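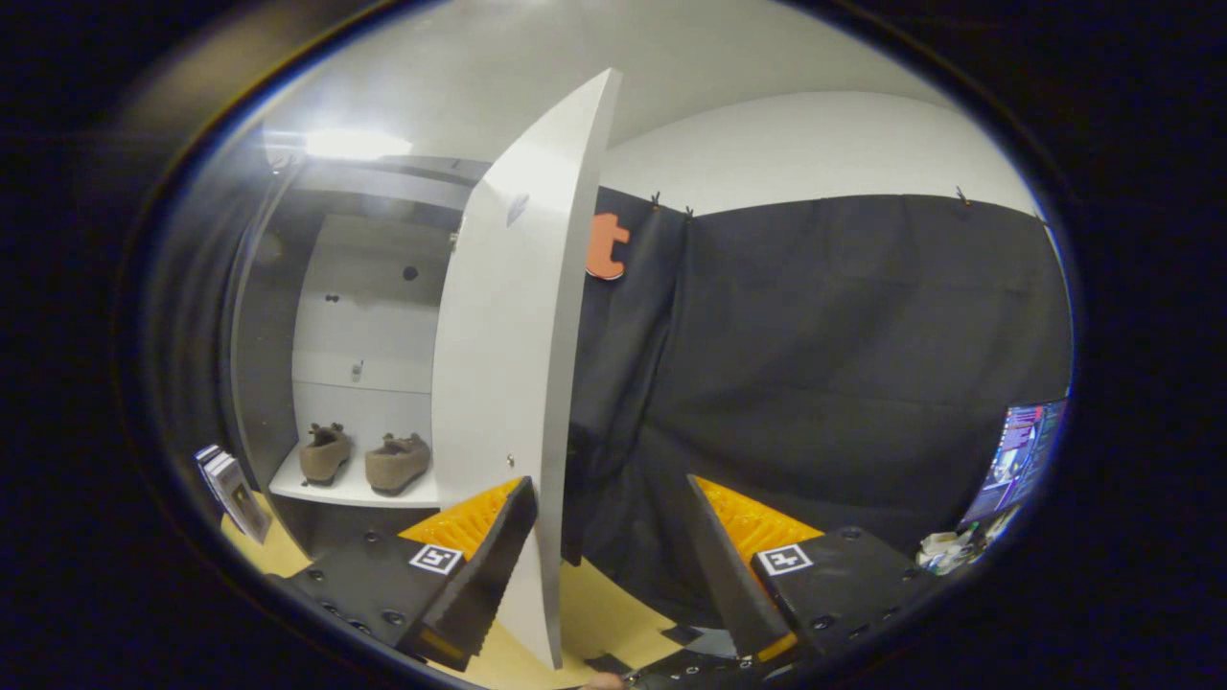

Does automation at a workplace mean fewer people on the payroll? At ours it has meant the same people doing different hours and different jobs.

I work at Wallin, on the returns side. We handle shoes and small household goods for Dresard, and in August we started putting the sorting line over to machines. A few notes on how that has gone.

There are 19 of us on the floor. Before the change, seven did nothing but lift, check and shelve. Now two do that on any shift and the rest move between repairs, customer queries and teaching the arms.

Teaching is the part people ask me most about. You hold the gripper yourself and do the job at a normal pace: open the cupboard door, take hold of the shoe, put it back, close the door. Then you do it again. The target for the first batch was 4000 runs.

It is dull by the third hour. Wrists get sore, so we swap over before lunch and again at 3pm. That was our request, and it took a while to get it agreed.

Doors are harder than shoes. A shiny door with a small round knob is worse than one with a proper handle – your own hand sorts it out without thinking, and you have to slow right down to do it with two fingers.

Pay went up a little for the teaching shifts. Late shifts have gone, which suits the parents and doesn't suit those who relied on the extra money. Two of them have moved over to Naleline.

The next lot is drawers. I'm down for mornings.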